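Mon 19 November

Vat 2, day whatever-it-is. Job 786 (the Iston tablecloths and napkins, navy, "but a warm navy," per client).

Came in to find the big vat the color of pond water. Last entry says "healthy, good flower, covered 5:40" in Stijn's handwriting, and I believe him, as Stijn does not flatter vats. So between 5:40 on Friday and this morning it gave up. Liquor a flat murky blue-green right through, no coppery skin, foam white and sulky. Dipped a strip of the old sheeting and it came out light blue, went in light blue, stayed light blue. A proper dip should come out yellow-green and turn while you watch. This one had already turned before it got to the air.

Checked in the order on the wall card, which I wrote and then ignored for two years.

Temperature: 31 C. Should be up near 50 for the fructose to do anything useful. The Schwerdtfeger immersion heater was plugged in, switched on, light lit, and stone cold. The light means the plug works. It has no opinion on the heater. Swapped in the spare, which is the noisy one.

pH: strips say somewhere between 9 and 10, depending on which of us is holding them up to the window. Low. Karlijn got the meter out, and we spent longer calibrating it than the answer deserved: 9.4. So it had drifted down over the weekend as well as going cold. Lime had all gone to the bottom and packed itself into something you could tile a bathroom with.

Smell: sweetish, slightly off. Veerle says "old fruit salad," Bleddyn says "fine." Bleddyn has said "fine" about every vat since July, including the one we poured away.

Brought it up slowly. Got to 48 by a quarter to eleven. Slaked the lime separately in hot water this time, added it in three goes with a long stir after each and the lid on in between. Then 286 g fructose dissolved hot, down the side, no splashing. (For whoever reads this later: the stir is round the edge and then reversed at the end, paddle kept under the surface. You are not whisking eggs. Every bubble you put in is oxygen you will have to pay for in sugar.)

11:30, pH 10.9. Still murky.
12:10, a bit of bronze at the rim. Did not celebrate.
1:00, amber under the surface when you push the skin aside, flower the size of a saucer. Celebrated moderately, with soup.

Test strips after lunch, all on Florkier cotton from the tail of the roll, scoured, wetted out overnight:
A, one dip, five minutes: mid blue, even, nice.
B, three dips, ten minutes airing between: denim.
C, five dips, same airing: getting there. A good dark, slightly green in the folds until rinsed.
D, five dips, airing cut short as I was on the phone about the parking: patchy as a cow. Kept for teaching.

So C is the one, and possibly a sixth dip, though past five the cloth starts picking up indigo it has no intention of keeping. Rub test on C with white cotton, dry: faint. Wet: less faint. Somebody is going to eat dinner off these in pale trousers, so wet rub matters more to me than the last half shade of navy.

On "warm navy." I have now had this conversation on the phone twice. Indigo alone lands on the cool side. There are three ways to warm it that I trust: a weak madder bottom before the indigo, a walnut bottom, or turning down the lights in the restaurant. Madder gives you a purple cast that the client will call plum and then ask for it to be less plum. Walnut gives a browner, inkier dark, and has the advantage that we have a bucket of it. Indrek did both on half-squares in the small pot:

Walnut then four dips: lovely. Almost black in shade, blue at the window. Handle a little harsher.
Madder then four dips: plum. As foretold.

Sending walnut and plain C to the client, unlabeled apart from 1 and 2. Not sending madder. If they never see it they cannot love it.

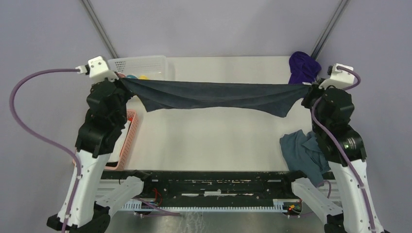 Back to the rinsing, where most of our trouble has come from and where we keep pretending it hasn't. The last tablecloths were rinsed in cold until "clear," by which we meant clear until we got bored. Then one went through the customer's own machine and colored her dishcloths. The new routine, agreed over the soup and so technically a decision:

Air fully after the last dip. Overnight, hung single, no doubling over the rail. A fold that stays wet stays green and then dries with a line in it, and no amount of ironing will persuade anyone it is a feature.

Cold rinse, plenty of water, no rubbing.

A short sour: white vinegar in cold water, to take the lime out. Skip this and the hand goes chalky and the whole cloth looks as if it has been stored in a cement works. Do not combine with the step before to save time. Stijn.

Hot wash with neutral soap, as hot as the boiler allows, ten minutes, and again if the water comes up blue. It will come up blue. Again, then.

Rinse until a white rag in the bowl stays white for a whole minute by the clock, and by the clock I mean the clock.

The hot wash changes the color, so nobody is to match against an unwashed strip again. That was me, in July, and I would like the matter closed.

Shrinkage. Measured the washed squares against the cutting pattern. The new roll pulls in noticeably more lengthwise than the old one did, and hardly at all across. Veerle thinks the mill changed the finishing. The mill says it did not. The cloth says somebody did something. Anyway, the cutting plan for the tablecloths has to be redone before any more is cut: hem allowance stays as it was, length gets the extra. Veerle is doing the new pattern in brown paper and burning the old one, or at least writing NO on it.

Hems while we are at it. Polyester thread does not take indigo. We know this. We have known it for years, and there are still two napkins on the shelf with crisp white stitching all round, like something off a sailor. Cotton thread only for anything that gets dyed made-up. I have moved the polyester to the high shelf behind the mangle, where it will be safe from everyone but Bleddyn.

Stock. Grukari indigo paste is down to the last tub, and that one has been opened and has a crust. The crust is usable if you grind it, per Karlijn, who then did not offer to grind it. Delivery on a new order is "in hand," a phrase I have learned to hear as "no." Natural powder is plentiful but it runs weaker from one bag to the next and I don't want to switch in the middle of a matched set. Plan: do all the tablecloths on paste, then napkins on whatever remains, and let the napkins be a shade lighter on purpose. I will tell the client it is on purpose.

Lime: enough. Fructose: enough for two more resurrections of this kind. Vinegar: someone has been putting it on their lunch.

The heater. Took the dead one apart on the bench out of spite. Element is furred solid with lime from end to end, looks like a stick of coral. So the thermal cutout did what it was meant to and I should apologize to it. Soaking in vinegar (see above, please leave some). If it comes back it goes in the scouring tank, where there is no lime to eat it. For the vat I'd sooner have it heated from outside, with a jacket of some sort, as Indrek has been saying since before any of us were listening. He is going to draw it. His drawings are very good and cost a lot to build.

Weekend cover. The vat does not need company but it does need warmth and a look. Until there is a jacket: lid on, both blankets, old duvet on top, strap round the lot. Whoever leaves last on Friday writes temperature AND pH in the book, with numbers. "Healthy" is a mood.

Late readings: 4:15, 49 C, pH 10.8, flower good, liquor clear amber. Four practice dips of the sheeting gave a steady dark with no streaks. Left the vat to settle with the lid on. Did not touch it again, though I went and looked at the lid.

Tomorrow:
Reading first thing, before coffee.
If above 10.5 and amber, first two tablecloths, five dips, Karlijn and me on the rail.
Wet out the next two tonight (done, Stijn, in the gray tub, weighted down with the brick in the bag).
Phone mill again re: finishing. Be nice.
Post strips 1 and 2.
Find out who has the long gloves. There were two pairs, both left-handed now.

Later, different pen: tub lid was off. Cloth still under, fine. My own hands are blue to the wrist and I have the dentist at six.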